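This site uses cookies to improve your visit. By continuing to browse you agree to our use of cookies. Accept | Manage settings

Visit Report: Silside Home Robotics Test Site

Prepared by Zoriana Onyshchenko, Product Safety Section

1. Purpose of the visit

The Section visited the Silside test site on a Wednesday in April at the company's invitation. The visit followed a written notice from Silside concerning a fault in the two-armed household unit it is developing under the name Porix. The notice stated that a gripper had failed to release a soft item after a stop command, and that the arm had then moved while still holding it. No person was hurt. A floor lamp was pulled over and a table edge was chipped.

The Section wished to see the task during which the fault took place, to review the records kept by the site, and to form a view on whether the measures taken since then are sufficient for work with members of the public to begin.

2. Arrival and site briefing

Visitors were received at 9:30 a.m. and given a safety briefing by the site lead. The briefing covered the location of the stop buttons, the distance to be kept from the arms during motion, and the meaning of the status tones. Two points were well handled. Each visitor was asked to press a stop button before any work began, and long scarves and lanyards were collected at the door.

One point was less satisfactory. The printed sheet handed to visitors described the stop function as "immediate and complete." In view of the fault that gave rise to the visit, this wording is too strong. The site lead agreed to withdraw the sheet and issue a new one.

The test rooms are furnished as ordinary living space. Silside takes the position that a unit meant for homes should be tested among the things found in homes, including furniture with curved surfaces, hard reflective floors and loose soft goods. The Section has no objection to this approach and considers it a strength of the program. It does place a greater burden on the operator to keep the working area under control.

3. The task observed

The fault took place during pillow tidying, one of the basic tasks in the Porix program. Pillows lying on or near a chair are to be picked up and placed on the seat. The task was repeated for the Section at normal working speed, with one operator at the controls and a second staff member holding a stop button.

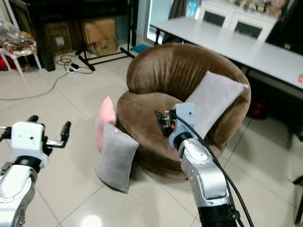
Pillow task at the tub chair, with the right gripper over the seat cushion.

Soft goods present a known difficulty. A rigid object gives a clear reading when the fingers close on it. A pillow gives way, folds and may bunch between the fingers, so that the unit cannot easily tell a firm hold from a light one. The software supplied with the grippers deals with this by continuing to close until a set force is reached. In the version in use at the time of the fault, that closing routine was allowed to finish once it had started, even if a stop had been received in the meantime.

4. Account of the fault

The following account is taken from the site log and from interviews with the two staff members who were on duty.

The unit had been working without trouble for most of the morning. Shortly before 11:00 a.m. it took hold of a pillow close to its seam. The operator judged the hold to be poor and pressed stop. The arm halted as intended. The gripper did not. It went on closing for a little over a second, reached its set force and held.

The operator then cleared the stop in order to bring the arm back to its rest position. The expected result was that the gripper would open first. It remained closed, and the arm began its return path with the pillow still held. The pillow had caught on the cord of a floor lamp. The lamp was drawn toward the unit and fell against the table. The second staff member pressed stop again and power to the arms was cut at the wall.

The log shows that the return path began 2 seconds after the stop was cleared. In the Section's view this did not leave the operator enough time to check the state of the gripper, and the control screen did not show that state in any case.

The staff members gave their accounts freely and their statements agreed with the log on all material points. The Section wishes to record that the operator acted in line with the written procedure. The procedure itself was at fault.

5. Findings on cause

Silside engaged an outside firm, Gallegos, to examine the unit after the fault. Its report was made available to the Section in full. Gallegos identified the main cause as a conflict between two parts of the control system. The arm controller treated a stop as applying to all motion. The gripper controller treated it as applying only to new commands. Each behaved as it had been written to behave, and the difference had not been tested.

Gallegos repeated the conditions of the fault in 200 trials on a bench. The gripper continued to close after a stop in 50 of them, in each case where the stop came during the final part of the closing routine. This explains why the fault had not been noticed before. The site had logged 1,900 pillow picks without a report of this kind, and very few of those had been stopped at that stage.

The Section accepts these findings. It adds two contributing factors which the report mentions only briefly:

The lamp cord lay within reach of the arm. The site had a rule on keeping people out of the working area but no rule on cords or cables.

The power switch at the wall was the only means of removing power from the grippers. The stop buttons did not do so.

6. Measures taken

Silside has changed the gripper software so that a stop now ends the closing routine at once. The fingers hold their position and do not tighten further. After a stop is cleared, the arm will not move until the operator has chosen either to open the gripper or to keep the object held, and the choice is shown on the control screen in large type. 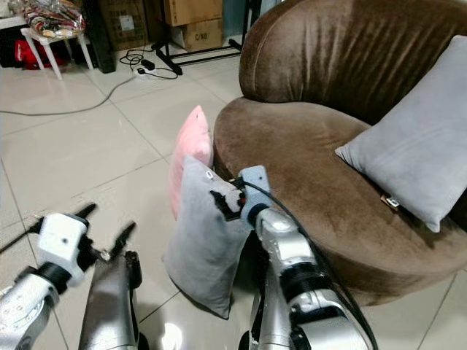
The Section asked for the revised stop to be shown several times at different stages of a grasp. On each occasion the arm and the gripper halted together, and the screen asked for a choice before any further motion. The operator on duty, who had not been present at the original fault, was able to explain the new procedure without referring to notes.

A second change is planned but was not in place at the time of the visit. The site intends to fit a release device named Undeck, which would allow a staff member to open the fingers by hand with the power off. One sample was shown on a workbench. It could be worked with one hand, although the lever was stiff and its direction of travel was not marked. The Section would not wish to see it fitted without a clear marking.

7. Matters still open

Cables on the floor remain a concern. The revised procedure asks staff to "keep cords tidy," which cannot be checked and is likely to be read differently by different people. The Section recommends a marked boundary on the floor and a rule that loose cords and power strips be kept outside it. Where a cable must cross the working area, it should be covered and fixed down.

The Section also discussed hard, glossy flooring with the site lead. A dropped pillow can slide on such a surface, and a person may step forward to catch it by reflex. Staff have been told not to do so. This instruction should appear in writing, and it should be part of the briefing given to visitors.

Finally, the log entry for the fault was made under the heading "minor equipment," and was passed to management only at the end of the week. Any event in which an arm moves in a way the operator did not expect should be reported the same day, whether or not damage results.

8. Recommendations

8.1 Trials with members of the public should not begin until the hand release has been fitted, marked and tested.

8.2 The stop buttons should be rewired so that a single press removes drive power from both arms and both grippers, with the arms held by their brakes.

8.3 The bench trials should be repeated in full on the revised software, with stops given at every stage of the closing routine. The results should be sent to the Section.

8.4 The written rules should be amended as set out in section 7.

8.5 Other tasks in the program that involve soft goods, in particular towels and bedding, should be suspended until item 8.3 is complete. Pillow tidying may continue with trained staff only.

Silside accepted items 8.1, 8.3 and 8.4 during the closing meeting. It asked for time to consider item 8.2 on grounds of cost, and will reply in writing. On item 8.5 the company noted that towel work had already been halted and that bedding work would be halted from the following day.

The Section thanks the staff of the test site for their cooperation and for open access to the records. A return visit will be arranged once the trial results have been received.

Subscribe to our newsletter for new visit reports and safety notices. Enter your email address. You may unsubscribe at any time.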